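Parents in Turkville Ask for a Say Before Reading Program Is Renewed

Thu 24 January

It was a cold night and the parking lot at Litthorpe Elementary was a sheet of ice, but that did not keep folks at home. The library filled up well before the school board sat down, and by the time the meeting got going there were parents standing along the back wall by the atlases, coats still on, a good many of them with a child on one hip.

What brought them out was the Provport reading program, which the Turkville district has used in its lower grades since the fall before last and which comes up for renewal this spring. The parents are not all of one mind about it. Some like it very much and said so. But nearly everyone who spoke wanted the same thing from the board, and that was a proper public hearing, with the lessons laid out on a table where any mother, father or grandparent could sit down and read them, before a single vote is taken.

A petition handed in at the start of the evening carried 333 signatures. Wael Lahlou, who has two children at Litthorpe and a third starting in the fall, carried it up to the front himself and stayed on his feet for his full time at the microphone.

"I'm not here to tell you it's a bad program," he said. "I'm here because my daughter came home in November with a worksheet I didn't understand, and when I asked to see the lesson it came from, I was told I'd need a teacher's password. I pay taxes here, and so does everybody in this room. I'd like to read what she's reading."

That got a long round of applause, and the board president let it run before calling the next name.

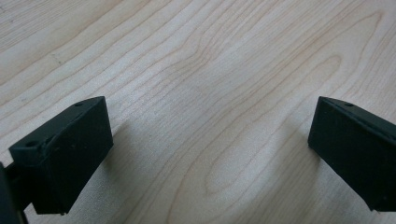
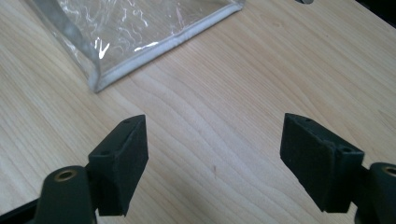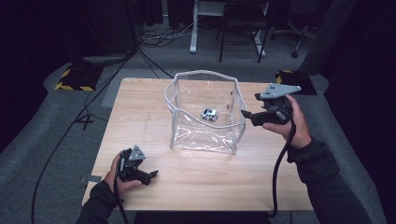
Under the district's present rules, a program that has already been adopted can be renewed by a simple vote at a regular meeting, with no hearing and no notice beyond the agenda posted on the office door. Several speakers said that might be fine for floor wax but is not fine for what children are taught. One grandmother, who told the board she had raised four readers in this town and was working on a fifth, put it in a way that had the whole room nodding. Her grandson is five, she said, and his toys go in a clear plastic bin with white edging, the kind where a little white toy car with black wheels can be spotted from across the kitchen, and she could not see why his lessons should be any harder to look into than that.

Teachers spoke as well, and it was good to hear from them. A second grade teacher from the Ross campus said she has no objection at all to parents reading the materials and would be glad of the company – she often feels she is explaining the program to families with one hand tied. Another asked that any hearing be held in the evening, so that teachers who want to answer questions can be there without a substitute being called in.

The superintendent's office told the board that the agreement with Provport covers 169 lessons in all, and that sharing them with parents in printed form may need the publisher's say-so. A letter asking for that permission is to go out this week. There was some grumbling at this, and one father asked why the letter had not gone out when the first parents began calling, but the answer was courteous and so was he.

In the end the board agreed, by 7 votes to none, to put the question of a hearing on the agenda for its next regular meeting. That is a vote on whether to hold one, mind you, and the renewal itself will wait until after it. Parents who would like to speak can sign up at the front office at Litthorpe or at Ross, and those who cannot come in person may send a letter, which will be read into the record if it fits on one page. Mr. Lahlou's group will meet beforehand in the Litthorpe library and says anyone is welcome, whichever way they lean on the program. Coffee will be on, and children may come along.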